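Have you ever tried to open a stuck jar with just your fingertips? Hard! Now grab the whole lid with your palm. Much easier, right? You just used one of the oldest tricks in the world, and it has a name: **torque** (say it like "tork"). Torque is a twisting push, and it's hiding all over your house!

## Fat handle, skinny shaft

Look at a screwdriver. The part you hold is much fatter than the metal part. When your hand turns the fat handle, it travels in a big circle, while the skinny shaft turns in a tiny one. Your big, easy push gets squeezed into a small, strong twist. That's how a kid can drive a screw into solid wood! 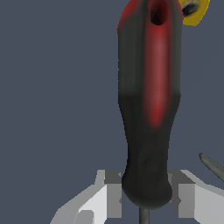
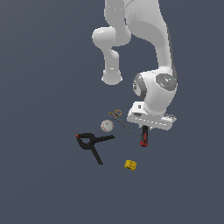

*First picture: a screwdriver handle in black and red, with the thin metal shaft starting near the bottom.*

## Twisting through history

People loved this trick long before screws. More than 2,000 years ago, farmers turned big wooden presses to squeeze the oil out of olives. They pushed on long poles, and the longer the pole, the stronger the squeeze!

Doorknobs do it too. So do faucets, steering wheels and the pedals on your bike.

## Try it with a door

1. Open a door a little bit.
2. Push it shut with one finger, right beside the knob. Easy!
3. Open it again and push close to the hinges (keep your fingers out of the gap).

Wow, what a difference! The door weighs the same both times, but near the hinges your push has hardly any twist in it. Maja Kołodziej's class tried this on 20 doors at school, and the heavy gym door was the hardest of them all.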